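Nuvimbridge tenants question Flonura's "no wipe" table claims
06/03/2019
14 shares | 2 comments

The Nuvimbridge Tenants' Forum has asked Flonura to withdraw its claim that a table treated with its new oil "never needs wiping". The forum says it has yet to see anything that backs this up.

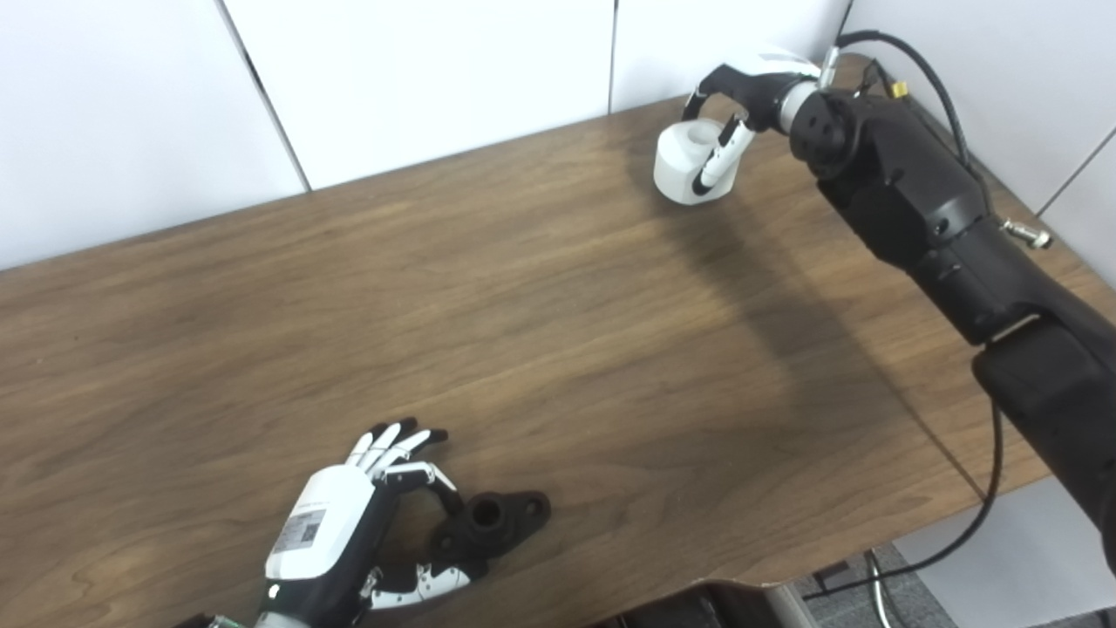
A wooden tabletop against white wall panels.

Flonura wants landlords to pay for treating 300 shared kitchen tables on the Seixas estate. Its brochure runs to six pages and the word "proven" is in there a good deal. The forum asked who did the proving. It was sent a second copy of the brochure.

"I've had a wooden table all my life and I wipe it," said Kristýna Charvát, who chairs the forum. "If they've found a way round tea and jam, fine, show us the results. So far we've had adjectives."
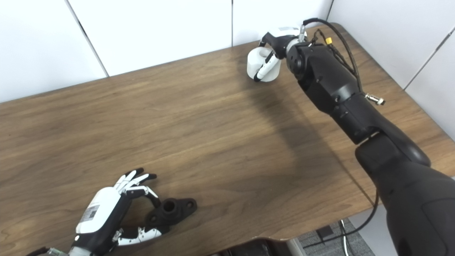
The cost is the other worry. The quote from the fitting firm, Jorar, comes to £1506 for each block, with a fresh coat due every July. A finish that needs redoing each year does not sound to the forum like one that looks after itself.

Joaquim Salgado, the forum's secretary, has asked for two things in writing: what is in the oil, and who pays if a table stains anyway.

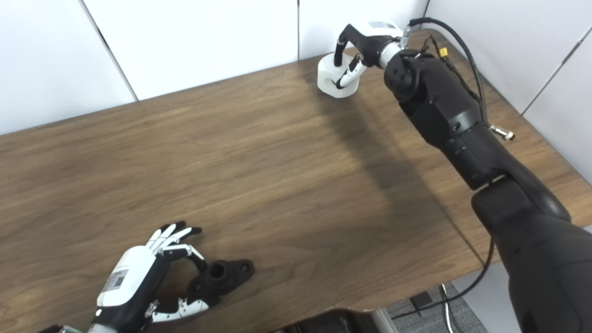 Until those answers arrive, the forum is advising tenants not to sign the consent form. Soap and a damp cloth remain available in most shops.

Contact: Nuvimbridge Tenants' Forum press desk
© 2019 Nuvimbridge Tenants' Forum | Back to top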